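Small arms should be sold by the job

The Sima kit from Jarnon comes in one box: an arm, a two-finger gripper, a wrist camera and a license for the software. I have had one on a bench for 124 hours of running time, and my opinion is that the hardware is fine and the way it is sold is wrong.

Jarnon asks 2,000 dollars for the kit. For that you get a machine that can move but does not know any work. The teaching is left to the buyer. You guide the arm through a task, it records what the wrist camera sees, and after enough rounds it tries the task alone. My first task was picking up small plastic blocks, and I gave it 58 rounds before I trusted it at all.

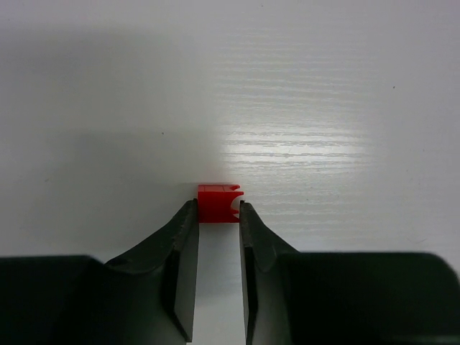

Blocks with plain sides were easy to teach. Anything with a notch or a curve cut into one side took longer, and the manual spends half a page on the subject. Ayodele Briggs, who runs a parts shop and bought the same kit, gave up on Wednesday and called Stillum, a company that comes out and does the teaching for a fee. The visit took roughly 4 hours.

I think that visit should be in the price. Cirner already sells its larger arm that way. You send in your parts, and the arm arrives ready for them. It costs more, but the buyer knows the full cost on the first day.

People who like to tinker will be happy with the Sima as it is. A small shop has orders to fill, and should ask for a quote with the teaching included before it signs anything.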